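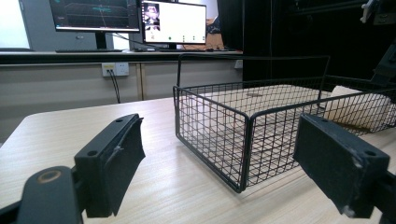 Photo: Chaltu Beyene

Monday, late, tea going cold

So the baskets have won. I said I was only going to sort the linens and then go sit down like a normal person, and of course it's after nine and I've pulled everything out of the hall closet and half of it is still on the floor. But the black wire one is up on the table and I'm so pleased with it! It has the tall handle that goes up and over at the back, the little square mesh, the nice rounded corners. I put something flat and cream in the bottom and there's a rolled-up white thing in there too, and already it looks like somebody with a tidy life lives here.

Chaltu came by after work. She thinks I should paint the handle. I think she should leave my handle alone. We had a long talk about whether the wire marks up cloth if you leave it sitting for months (she says yes, her mother's tablecloths all had a grid on them) and that's why I like a layer of something on the bottom first.

The pale tabletop makes the black look really sharp, by the way. I'd been planning to keep the basket in the bedroom, down by the dresser where it's dark, and now I kind of want it out where I can see it. Maybe the guest towels can live in there? Or napkins. We own so many napkins. I found the green set from the Coşkun shop that I swore I gave away, plus a runner I have no memory of at all - was it a wedding present? I'll ask Mom.

Still to do: the top shelf (scary), the bag of odd pillowcases, and whatever is in the Jitholm box, which I've moved through 3 apartments without opening. I did lift one flap tonight and saw curtain rings and shut it again.

I want one more basket the same size, but the store only had the shallow kind left and I don't love those, everything slides around. I'll look again on the weekend, if I can get Chaltu to drive. Now I need to clear a path to the bathroom before bed, and put the kettle back on.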